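Minutes of the Hisia Lane Residents' Association
December meeting, held in the upstairs room at Mangubat Hall

Ans Smits opened at 7:15 and thanked everyone for coming out in such miserable weather, and for the ginger cake, which had been cut before the meeting began (the chair was as guilty as anyone). The November minutes were read and agreed, with one small fix: the bakery is spelled Zarkar, with a k.

1. The sofa and the clothespin

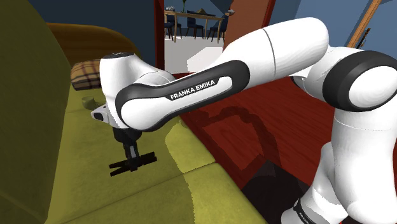
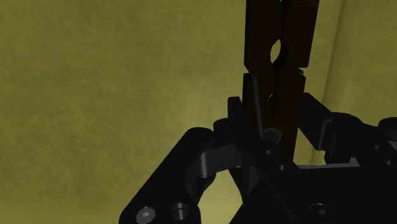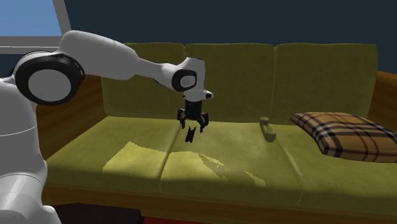
Dineo Visser wondered whether swap day might be moved to the morning this time, as last year the light was gone before people had finished carrying things home. There was a good deal of nodding at this, and after some friendly back and forth over breakfast times we settled on a 9 o'clock start. Larger furniture is to be collected by noon, please!

2. Winter lights

The quote from Ondard came in at $178 for the string along the lane, timer included. We all felt this was very fair. Ans will call them back and ask if they can hang it before the school concert.

3. Soup evening

We have 12 households signed up already, which is lovely to see. Two big pots are still needed, and anyone with a ladle to spare should put a name on it first (three went astray last winter and one is still in the hall kitchen drawer). Zarkar will let us have day-old rolls again.

4. Any other business

The gate by the bike racks is sticking. Dineo will bring some oil.

Closed at 8:40. Next meeting same room, same time, and Ans is bringing the cake.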